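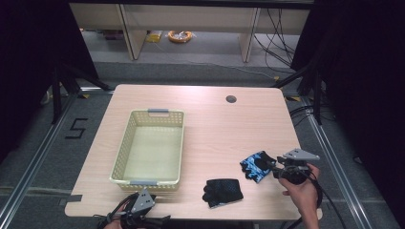

Attachment 1: table with basket and gloves

From: Felicidad Lumanlan
To: tirine-users
Date: Thu 21 January
Subject: Re: [tirine-users] Attachments stripped after queue migration

Wajid Tarar wrote:
> We moved our archive from Flurnero to Tirine 4 and the message
> bodies came across fine. Attachments did not. Anything posted before
> June shows a zero-length part with the right file name. The import log
> reports no errors. There are 3000 messages in the affected range.
> Is there a way to repair this in place, or do I need to run the whole
> import again?

You can repair it in place if you still have the old spool directory.

Flurnero stored attachments outside the mbox file and left an external-body pointer in the message. The Tirine importer reads the pointer, creates the part, and then looks for the file relative to attach_root. If attach_root is unset it defaults to the archive directory, finds nothing, and writes an empty part. The missing file is logged at level debug only, so a normal log looks clean.

Steps:

1. Stop the indexer. Leave the delivery agent running; incoming mail will wait in the queue.
2. Set attach_root in import.conf to the full path of the old spool. No trailing slash — the path join in this version does not handle it.
3. Run the importer with --parts-only and --range set to the affected message numbers. It rewrites empty parts and leaves bodies and headers alone.
4. Start the indexer and let it rebuild.

On our server a run of that size took 23 minutes, most of it in step 4. Message IDs do not change, so existing links into the archive keep working.

Two cautions. The queue timeout defaults to 90 minutes, and mail held longer than that bounces. Raise it first if your disk is slow. Also check file ownership on the spool. Ours belonged to the old flurnero user, and the importer treats an unreadable file the same way as a missing one.

To test the current path on the list server, post any attachment to the list. If it shows in the web archive with a nonzero size, new posts are fine and only the imported range needs work.

I have not tried any of this with the Amin storage backend.

Felicidad

_______________________________________________
tirine-users mailing list
Previous message (by thread) | Next message (by thread)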